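Last updated: June
Reading time: 4 min

Friday, 09:40

Picked up the Altcombe build where Bushra left it. Two things open from earlier in the week: the save file that grows every time you sleep at the inn, and the recipe screen taking too long to open once the player has a full bag. Shoaib wants both closed before the build goes to Pidport for the next round of testing.

Save file first. Started a new game, went straight to the inn and slept 10 times without doing anything else. The file got bigger every time. Opened the saves side by side and the extra lines are all in the villager block. Each sleep writes a fresh copy of every villager's daily plan and keeps the old one. The old plans are never read again. Eleni thinks this goes back to when we meant to let the player look at yesterday's events in the diary, which we dropped last winter.

Fix is to clear the plan list before writing the new one. Did that, slept another 10 times, file size stays flat. Loaded one of Irfan's long saves (chapter six, nearly everything unlocked) and it had 1,306 stale plans in it. They go on first sleep after loading. I did not write a separate clean-up step for old saves. If someone thinks we need one, shout.

11:15

Recipe screen. The bag holds 200 items and there are 211 recipes now that the orchard set is in. The screen checks every recipe against every item each time it opens, and then does it all again when the player moves the cursor to a new tab. It was fine when we had the first batch of recipes and a small bag.

Changed it so the check runs once when the bag changes and the result is kept. Opening is now instant on my machine. Still need to try it on the older test handheld, which Sohail has on his desk with the battery cover off.

One side effect: if you pick something up while the recipe screen is open (only possible in the tutorial, where the girl hands you the basket) the list doesn't refresh until you close it. Logged it. Low priority, but it's in the first ten minutes of the game so it will get noticed.
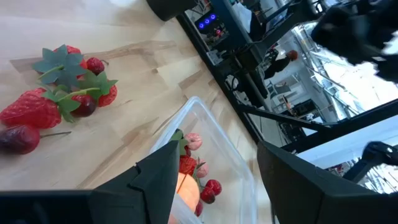 Strawberries, cherries and leaves on the table.

13:50

Orchard set. Bushra has the new item icons in. They read well at full size but at bag size two of the berry ones are hard to tell apart, mainly for anyone who has the colour filter on. She is going to try a heavier outline on one and a different leaf shape on the other. We agreed to leave the names alone as the text has already gone to Brostesent for translation and changing it now means paying for the strings twice.

Irfan asked whether quality should carry over when fruit is cooked into syrup and the syrup is then used in a cake. At the moment it carries over both times, so a top grade berry gives a top grade cake whatever else you put in. He wants it to fade at each step. I'm for it, Eleni is against - her view is that players who bother to grow good fruit should see it in the end product. Left open. He'll make a version with a small drop per step and we'll play both.

15:30

Ran the festival chapter start to finish with the new save code. No crashes. Notes from the run:

- The Awan boss still skips its second line of speech if you beat the first stage too quickly.
- Lantern music loops with a click at the join. Sohail has a clean version and it just needs swapping in.
- Mill door can be opened from the wrong side at night. You end up behind the waterwheel and have to reload.
- Shop prices for the orchard seeds are placeholders. All of them cost 10.

Fixed the mill door, the rest are assigned.

16:45

Sohail tried the recipe screen on the handheld. Short pause the first time after loading a save, then no delay. He says the pause is shorter than the door animation so we could do the work while the door opens. Will look at that next week.

Build is up for Pidport with the save fix and the recipe change in. The quality change is not in it. Shoaib to send them the list of known faults so they don't report the seed prices again.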